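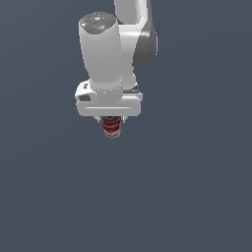
Forum Auto & Budget > Achat et vente > Véhicules d'occasion

Reprise concessionnaire ou vente à un particulier : 2000 euros d'écart

rosalinda.dizon
Membre
25/02/2020
Bonjour à tous,
Je change de voiture au printemps et je ne sais pas quoi faire de l'ancienne. C'est un break diesel, première main, entretien suivi, une rayure sur l'aile arrière droite et les pneus avant à changer avant l'été. Le concessionnaire chez qui je commande la neuve me la reprend, mais son offre est 2000 euros en dessous de ce que je vois dans les annonces pour le même modèle, même année, kilométrage proche.
J'ai demandé s'il pouvait faire un geste. Il m'a répondu que le diesel se revend mal et que les prix baissent depuis l'automne. Est-ce que c'est vrai chez vous aussi, ou c'est le discours habituel ?
La neuve est annoncée pour mai. J'ai besoin d'une voiture tous les jours pour aller travailler, donc je ne peux pas vendre trop tôt.
Merci d'avance.

pillai_t
Membre
Bonjour,
C'est le discours habituel, mais il n'est pas complètement faux. Les prix affichés dans les annonces ne sont pas les prix de vente. Sur un break diesel, l'acheteur négocie toujours, et avec des pneus à changer il va négocier dessus. Enlève déjà ça de tes 2000 euros.
Ensuite il y a le contrôle technique à refaire, s'il a plus de six mois, et le temps passé. De mon côté j'ai mis deux mois à vendre la mienne l'an dernier.
Thirumalai

Dela Peña
Membre
Je ne suis pas d'accord. Deux mois, c'est que le prix était trop haut au départ. Une première main avec factures, ça part en deux semaines si elle est bien placée. J'ai vendu trois voitures comme ça et je n'ai jamais laissé plus de quelques centaines d'euros dans la négociation.
La reprise, c'est un confort que l'on paie cher. Le concessionnaire la remet sur son parc avec une garantie et il reprend sa marge, ou alors il la passe à un marchand dans la semaine.

lanying_deng
Membre
Question à Rosalinda : l'offre de reprise est-elle écrite sur le bon de commande, et avec quelle remise sur la neuve ? Il faut regarder les deux ensemble. Certains vendeurs gonflent la reprise et ne font plus rien sur le neuf, d'autres font l'inverse. Le seul chiffre qui compte est ce que tu auras à verser à la fin.

rosalinda.dizon
Membre
Il y a une remise sur la neuve, la même avec ou sans reprise, j'ai fait préciser. Pour l'instant je n'ai qu'une estimation imprimée, valable 60 jours. Donc si la livraison est en mai, elle ne sera plus valable et il faudra la refaire. C'est aussi ce qui m'inquiète.
Le contrôle technique date de l'été dernier, il faudra le repasser pour vendre à un particulier.

lanying_deng
Membre
Alors tu n'as rien du tout. Une estimation qui expire avant la livraison ne t'engage pas, et lui non plus. Demande que le montant de la reprise soit inscrit sur le bon de commande, avec un kilométrage maximum à la date de livraison. Ça se fait couramment. S'il refuse, tu sais déjà qu'il compte la baisser en mai.

Rommel S.
Modérateur
Bonjour,
Je confirme pour le bon de commande. Faites aussi noter l'état du véhicule (la rayure, les pneus), sinon on vous les découvrira le jour de la livraison. On a eu plusieurs sujets ici avec des retenues de dernière minute.
Sur les prix : les diesels ont baissé, surtout les citadines et les compactes. Les breaks se tiennent mieux parce qu'il y a encore des gros rouleurs pour les acheter. Cela dépend beaucoup du coin, et en particulier de la vignette Crit'Air si vous êtes près d'une grande ville.
Rommel Sarmiento

skondirano
Nouveau membre
Bonjour, pourquoi ne pas passer par un site de rachat rapide ? Estimation en ligne, rendez-vous, virement, et c'est fini. J'ai fait ça pour une petite essence et j'ai touché 200 euros de plus qu'à la concession.

Dela Peña
Membre
Parce que l'estimation en ligne et l'offre après inspection, ce n'est pas le même montant. Ma belle-sœur y est allée avec une estimation correcte et elle est repartie avec sa voiture. Ils lui ont compté les quatre jantes, un pare-chocs et la distribution.

skondirano
Nouveau membre
Chez moi ils n'ont rien retiré. La voiture était propre, il faut dire. Et rien n'oblige à accepter, on y perd une heure au pire.

pillai_t
Membre
Je rejoins skondirano sur ce point, une deuxième offre est toujours utile, ne serait-ce que pour la montrer au concessionnaire. Par contre je ne compterais pas dessus pour un diesel.
Dela Peña, mon prix n'était pas trop haut, j'étais en dessous de la cote. J'ai surtout eu des gens qui prenaient rendez-vous et qui ne venaient pas. Et un qui voulait payer moitié en espèces, moitié plus tard. Tout le monde n'a pas envie de passer ses samedis à ça.

Dela Peña
Membre
Les samedis, je veux bien, mais pour 2000 euros je les passe volontiers.

Shiela Macapagal
Membre
Bonjour Rosalinda, j'étais dans le même cas il y a un an. J'ai mis l'annonce un mois avant la livraison, en indiquant la date de disponibilité dès la première ligne. L'acheteur a versé un petit acompte contre un reçu signé et il est venu chercher la voiture le lendemain de la livraison de la mienne. J'avais gardé la reprise sur le bon de commande comme solution de secours, avec l'accord du vendeur.
Pour le paiement : chèque de banque, un jour où l'agence est ouverte, et on appelle la banque en cherchant le numéro soi-même, pas celui imprimé sur le chèque.

bamico
Membre
+1 pour l'appel à la banque. Pensez aussi à la déclaration de cession en ligne le jour même, et à prévenir l'assurance. J'ai reçu deux amendes qui n'étaient pas pour moi à cause d'un acheteur qui n'avait pas refait la carte grise.

Lasteck
Membre
Les pneus, ne les change pas avant la vente. Tu ne récupéreras pas la dépense. Un lavage soigné et les factures dans l'ordre, ça suffit.

Rommel S.
Modérateur
Attention quand même, s'ils sont sous la limite légale, c'est la contre-visite assurée. Il faut mesurer avant de passer le contrôle.

rosalinda.dizon
Membre
Merci pour toutes les réponses. J'ai rappelé le vendeur ce midi. Il accepte d'inscrire la reprise sur le bon de commande, avec un kilométrage limite et la mention de la rayure. Il n'a pas bougé sur le montant. Je peux y renoncer jusqu'à une semaine avant la livraison.
Je vais donc faire comme Shiela et mettre une annonce en avril. Pour les pneus, je passe au garage les faire mesurer. Pour le prix, je pensais partir un peu sous la moyenne des annonces, ou c'est trop tôt pour baisser ?

Dela Peña
Membre
Pars à la moyenne. Tu baisseras au bout de dix jours si personne n'appelle.

pillai_t
Membre
Un peu sous la moyenne, pour ma part. Avec une date de livraison fixe, tu n'as pas dix jours à perdre.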